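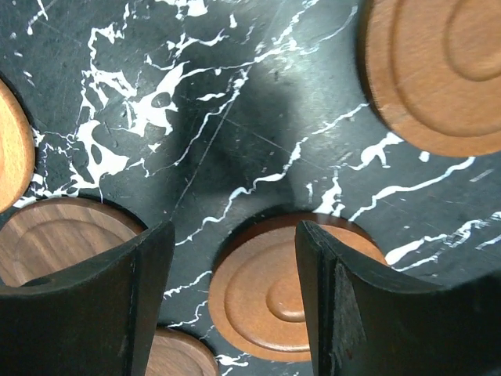 4. Sealing and care

The Paquette sealer kit covers polished stone tops up to 155 cm long. Read this section through before you open the bottle.

1. Clear the top and wipe it with a damp cloth and a little dish soap. Rinse and dry.
2. Put a few drops of water on the stone and wait 5 minutes. If the drops leave a dark spot, the stone needs sealer. If they don't, stop here and test again in May.
3. Shake the bottle. Pour a small pool in the middle and spread it toward the edges with the white pad.
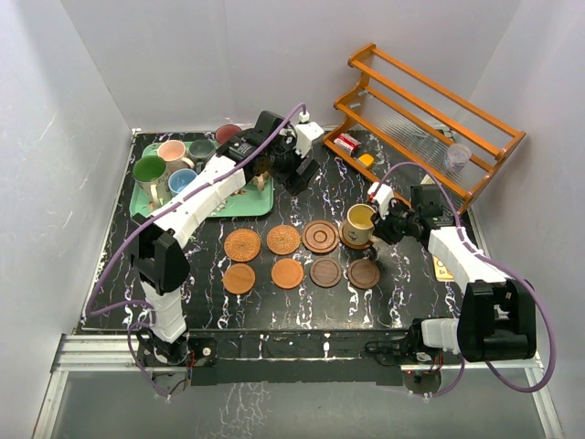 4. Leave the sealer on for 5 minutes, then buff off whatever is left with a dry cloth. Do not let it dry on the surface — it leaves a haze that is hard to remove.
5. Apply a second coat after 2 hours.

CAUTION: Open a window. Keep the bottle away from heaters and open flames.

Note: Vinegar, lemon juice and bathroom cleaners etch marble, sealed or not. Blot spills right away. Light scratches can be worked out with Zornum polish, sold separately. Deep ones need a stone shop.

Sealer stored below freezing should be thrown out.

Brutdale Stone Care, Skakham — Parts and service: Moataz Kabbaj — © 2026 — Back to top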